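18th January

First full week back on the data collection, and I've been meaning to write up how it's going for a while. The last post was in November and ended with me saying we'd start recording "properly" in a few days. We started on Monday of this week.

For anyone new, I work at Fuvow, and my part of the Wandomer project is gathering the demonstrations that the learning system trains on. The job is taking computer parts out of a fixture and putting them back. A person drives the arm through the task, we record the camera and the joint positions together, and each run goes into a pile. When the pile is big enough we train on it and see what the arm does by itself. The target for this pile is 2000 runs.

Most of what I do all day is drive the arm. I sit to the side with the hand controller and watch the wrist camera on a monitor, and I try not to look at the arm directly. That was a rule we made early on. If I look over the top of the gripper to check where a finger is, I'm using something the model won't have, and the run ends up with a neat little correction in it that makes no sense from the camera's side. It took me some days to get used to it. The tilt is the hardest part, as left on the controller is often not left on the screen.
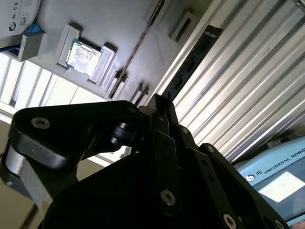

The memory is what I spent most of Tuesday and Wednesday on. A RAM stick is long and thin and you get very little warning before it jams. If the fingers close a touch off centre the stick twists in the slot, and then pulling harder only makes it worse. What works is to close, wait a moment, back off slightly and close again. I did this without thinking for the first batch, then watched the runs back and saw that I'd done it in some and not in others, depending on how tired I was. So now it's written down and I do it every time.

I'm still not sure that's right. There is an argument for leaving the mess in. If every run is perfect the model never sees what to do when the grip is bad, and the first time it gets a bad grip of its own it has nothing to go on. We settled on a split. Most runs are clean, and for a share of them I start from a poor position on purpose and recover. Those get a separate tag so they can be left out if they turn out to do harm.

The processor is easier than I expected. It's square and flat and there's enough edge to get hold of. The trouble with it is light. The metal top is shiny, and by mid-morning the daylight comes in low and the whole thing goes white on the monitor. I can still place the fingers because I know where it is, but that's memory again and the model can't borrow mine. I thought about putting blinds up. In the end we left the windows alone and spread the sessions across the day, so there are dull runs, bright runs and lamp-only runs from after four o'clock. Blinds would have made nicer data for a room that always has blinds.

A few notes on how a session goes, mostly for my own use later:

- Check the clocks on the two recording machines first. They drifted apart in November and we lost a whole afternoon of runs to it.
- Do one throwaway run before starting the count.
- Set a new start position for every run. I use a list from a small script, otherwise I end up starting from the same three places.
- Stop after 40 runs and get up. My driving gets worse after that and I don't notice until I watch it back.
- Write the reason for every rejected run at the time. "Bad" is no use a week later.

That last one has been the most useful change. We use Kwak for the run logs, which is our own tool and not a pretty one, but it does have a free text box next to the reject button. I went through the rejected runs from the first two days and there were 33 of them. The largest group was me letting go too early, before the part was fully seated. The next was the recorder stopping on its own, which has since been fixed. The rest were slips with the controller, plus a couple where I had simply forgotten which part I was meant to be moving.
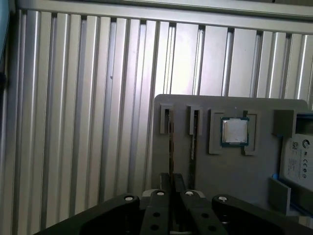 Letting go too early deserves a bit more space. When you put a part back by hand you feel it seat. Through the controller you feel nothing, so you go by what you can see, and at the end of a placement the fingers are hiding most of it. I was opening as soon as it looked about right. Now I push a little further than feels needed, hold, then open and back straight out. On the screen this looks slow. The runs are longer and the person who does the training would like them shorter, so we've agreed to trim the pauses later if we have to. It's easy enough to cut a pause out of a recording and you can't put one in.

We also had a go with the first small model on Thursday afternoon, trained on what we had up to Wednesday night. I wasn't expecting much from it and it didn't do much. It went towards the right part most of the time. It closed the fingers at a sensible height. Then it tended to hover, which I take to be my own hovering from the early runs coming back at me. It's an odd thing to see your own bad habit done by a machine. I've marked those early runs and we'll train again without them to see whether the hover goes.

The other thing it did was ignore the memory almost completely when asked for it, and drift over to the processor. I think that's down to numbers. I'd recorded far more processor runs, because they're quicker and it's pleasant to see the count go up. Next week is memory first, each morning, before I'm allowed to touch anything else.

Jadanell, which is the next project along, wants to reuse our recordings for a different gripper. I've said yes, but I need to write down the tags properly before handing anything over, as at the moment half of them only mean something to me. "Wobbly 2" is a real tag with quite a lot of runs under it.

Jobs for Monday: tag list, new start positions, a spare battery for the controller, and find out why the second recording machine takes so long to save.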